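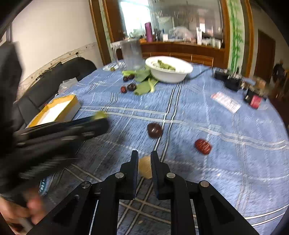 Table linen: plaid cloths, daily use

The Meesuk plaid is a woven cloth for kitchen and dining tables, sold by the yard and hemmed to order. This page covers the light-blue colorway and how it performs under food that is handled without plates. Dried red jujube dates set directly on the blue are easy to find again, even the darker, wrinkled ones, and the white and dark stripes give enough contrast to spot leaf scraps near a serving bowl. The stripes can also be laid on the diagonal to the viewer, as they are on this table, which makes a slightly crooked cloth less obvious than it would be with the stripes square to the edge.

Colorway and pattern
Light blue ground with white and dark stripes crossing to form the plaid. The pattern is woven in, and both faces can be used. The reverse is a little flatter in tone under lamplight.

Sizing
Measure the table top, then add the drop on each side. For a table where people sit and work with their hands, keep the drop short. A long drop collects in the lap and pulls when someone stands. Order the next size up if the cloth will be washed hot, and allow 5 percent for shrinkage in the length. Shrinkage across the width is smaller and can be ignored on most tables.

Abrasion
The current weave from Indmont is rated by the mill for up to 3000 rub cycles before visible pilling. The previous weave had a looser weft and pilled first along the table edge, where forearms rest. Cloths from both runs are still in stock, and the older ones are marked with a single blue thread in the corner hem. Do not join the two in one set; the blues differ by about half a shade.

Dried fruit
Jujubes leave little behind if the skins are whole. Split fruit is sticky and should be lifted straight up, never wiped sideways. Residue that has set can be softened with a damp cloth laid over the spot for a few minutes, then blotted. Sorting a 500 gram bag on the bare cloth is practical if the split fruit goes into a dish first. Fragments of skin lodge in the dark stripes and are hard to see there, so run a flat hand over the cloth before folding it.

Leaves and fresh greens
Drain greens before bringing them to the table. Wet leaves that trail over the rim of a bowl will carry water onto the cloth, and a green mark can follow if they are pressed. Rinse a fresh mark in cold water from the reverse side. Hot water and soap used together as the first treatment tend to fix it. Marks older than a day need an overnight soak and may leave a faint outline on the white stripes.

Pitchers and heavy bowls
Glass and hard plastic both slide on a new cloth until the factory finish is washed out. One wash is normally enough. Until then, use the Fimholm underlay, or put a folded napkin under the base. A full pitcher should stand away from the edge with the handle turned in. Water rings dry clear on this cloth. Tea rings do not, and should be rinsed the same evening.

Boxes and packaging
Remove card boxes before the cloth gets damp. Colored printing on the underside of a box can transfer to the white stripes, and transferred ink is the one stain we have had no consistent result with. Lids and clear bags are harmless but should be dry.

Washing
Shake outdoors. Machine wash warm with similar colors, no bleach, no fabric softener. Softener leaves a film that holds grease and brings back the sliding described above. Line dry from the long side, with the stripes hanging straight. Tumble drying is possible on low; take the cloth out while it is still slightly damp. Iron on the reverse, medium heat, working from the center to the hem.

Storage
Roll on a tube if there is space. If the cloth must be folded, change the fold lines every few months. Permanent creases show first in the light-blue ground and are then very difficult to press out. Store dry and away from direct sun, which fades the blue faster than the dark stripe.

Hems and repair
Standard hem is double turned with mitered corners. The Kurkell workshop takes in hem repairs on Monday mornings and returns them the following week. Small holes can be darned with thread drawn from the hem allowance, and customers are asked not to trim this allowance before sending a cloth in. Patches are cut to match the plaid where enough material exists. Sets of 5 matching napkins can be cut from one end piece, subject to stock.

Availability
Light blue is in stock in all widths. The next delivery from the mill is due in February. Cut samples are free on request and need not be returned.

Page and cloth tests: Bujar Todorova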